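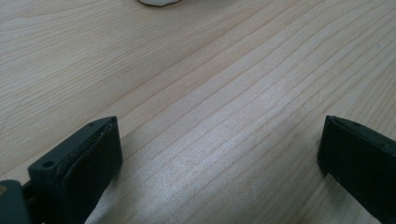

April 27, 2023

I have been putting off writing about the table for so long that two people have emailed to ask whether I ever bought it. I did! It lives in the front room now, I eat at it and work at it, and I have opinions.

Quick recap if you're new. The old table was a glass-topped thing I inherited from a roommate, and I hated it from the first breakfast. Every plate clinked. Every fingerprint showed. I wiped it more often than I wiped anything else I've ever owned, and it looked smeary ten minutes later. So last June I told myself I'd save up and get a wooden one, light colored, no fancy edges, big enough for dinner with friends and small enough that I could still get to the window.

What followed was a long, silly stretch of looking at tables. I went to Kekemance first because it's close, and everything there was either nearly black or that orange shade that reminds me of my dentist's waiting room. Gruro had one I liked a lot online, and then I went in and leaned on it, and it wobbled like a shopping cart. The salesman said it would settle. I don't want furniture that needs to settle.

Then Natália Zelenák, who I used to share an office with, mentioned she was moving and couldn't take hers. She'd bought it from a little workshop called Jurčo and wanted $200 for it, which I thought was a typo. I went over that same evening with my brother-in-law's van and 2 moving blankets, and we had it down the stairs and home before dark. (We did take a bit of paint off her stairwell. Sorry again, Natália.)

So, the good stuff. The grain! I'm a person who now talks about grain. It runs at a slant from where I sit, lots of skinny tan lines on pale wood, and over on one side they loosen up and go into these wide lazy curves. Toward the middle they bunch together until it's close to striped. Some of the lines split in two and wander along side by side for a while. I've spent entire phone calls following one with my finger, including a call with my bank where I probably should've been writing things down.

The color took some getting used to. In my head I'd wanted a yellowy honey kind of blond, and this has a tiny bit of pink in it. Next to my cream curtains it looked wrong for the first week or so and I was in a real mood about it. Then I swapped the curtains for the gray ones from the bedroom and now I like the pink. The bedroom has the cream ones, and they're too short in there, but I'm asleep for most of that.

Now the finish. It's satin, smooth to the touch, and on the whole I love it, but when the light comes down on it you get a big bright patch right across the middle. The lines go silvery and almost disappear, and there's a sort of fine sparkle to it, like someone spilled a very small amount of glitter and did a bad job cleaning up. It's pretty! It's also murder if you're trying to read off a shiny magazine page. I've moved my chair around to the other side for mornings and that mostly takes care of it.

There are a few hairline marks over by the left edge that go across the grain. Natália thinks they came from a pasta machine clamp, I think they look more like a knife, and we've agreed to drop it. You have to be looking for them. I bought a little tin of Plalteo wax to see if they'd blend in, then read the label properly and found out it's meant for bare wood, so the tin's under the sink and the marks are staying.

People keep asking what I clean it with, and the answer's pretty dull. A soft cloth, wrung out well, and then a dry one going the same way as the lines. For anything sticky I add a drop of dish soap. I tried a spray once and it left a cloudy film that took me 3 goes to get off — never again. Coasters yes, placemats only when there's company. I know I should be using them every day, and my mother has brought this up.

It seats six comfortably and I've had 8 people around it, which involved the piano stool and an upturned crate with a cushion on top. Elbows everywhere, but we got through a whole pot of goulash and 2 rounds of cards, and the wood came out of it fine apart from one sticky ring that wiped right off.

Next up is chairs. I've still got the metal ones that went with the glass table and they look terrible, plus they scrape. If you know of any plain wooden ones that don't cost more than the table did, leave me a comment. I'll drive for them, and the van's available as long as I put gas in it.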